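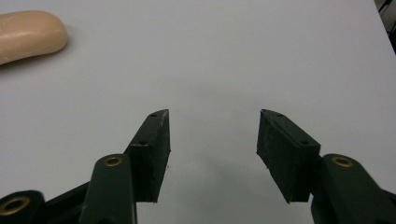 Pop told us in its comments on our draft that a bar of soap is too easy a test of the Hokmont kit and that we should have chosen something harder.

We are not convinced. The Pivside listing promises "clean demonstrations from the first hour" for hand-held grippers, and soap is a fair place to check that.

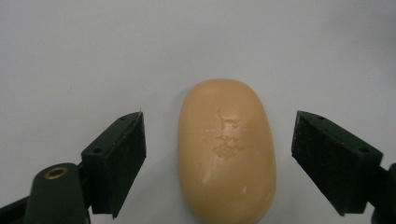 Figure 5. Open jaws on either side of the bar.

Ukus, the seller, claims 1000 usable grasps per set of pads. We recorded 298 and discarded 47 - a loss the listing does not mention. Wearing one gripper on each hand did not change our view.
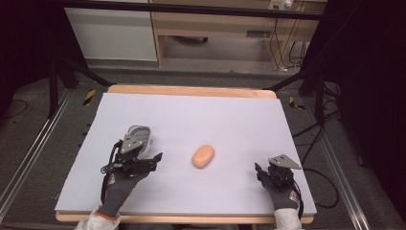

5.2 Cost of the service plan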